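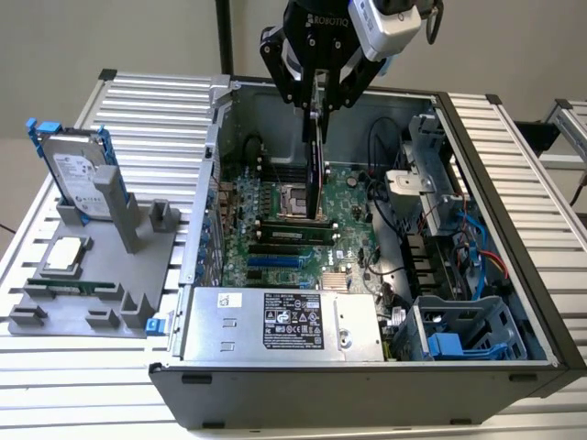
13th July – Castent cell, PC disassembly set

Target for this task is 500 episodes, fixed camera plus wrist camera. Episodes where the gripper brushes the drive cage are kept but flagged; Hakim wants them for the failure split.

Tray layout frozen as of today. Do not shift the fixture between operators – Vlad overfits to tray position.

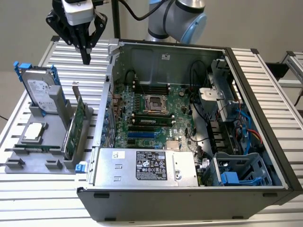
Drive, CPU and memory in the tray, socket empty.

Octavian to check time sync on the 2 streams before export. Grip force limit still to be agreed.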